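Acta de la reunión de planificación de equipamiento – célula de picking Obi
1 de abril de 2020
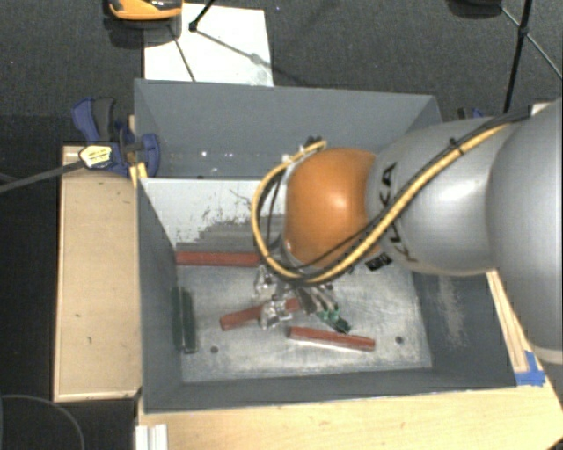
1. Estado del presupuesto. Quedan disponibles 61 mil euros de la partida aprobada en enero. El mantenimiento del brazo KUKA se carga a gastos corrientes y no computa en esta partida.

2. Pinza. Se revisan las ofertas de Dinunach y Jidberg. La de Dinunach incluye dedos de recambio y un plazo de entrega de 20 días laborables; la de Jidberg no detalla repuestos. Se acuerda pedir a Jidberg una oferta corregida antes de decidir.

3. Contenedor de dos compartimentos. El fondo metálico presenta desgaste y arañazos. Se aprueba presupuestar tres unidades nuevas a Clellent – mismas cotas interiores, con fijación atornillada en lugar de sargentos.

4. Cableado. Se solicita precio de una guía para el cable amarillo y los negros del brazo. Importe máximo: 79 euros por metro.

5. Piezas de ensayo. Se mantienen las barras rojas y verdes. Sin compra este trimestre.

Pendiente: comparativa de pinzas y plano acotado del contenedor.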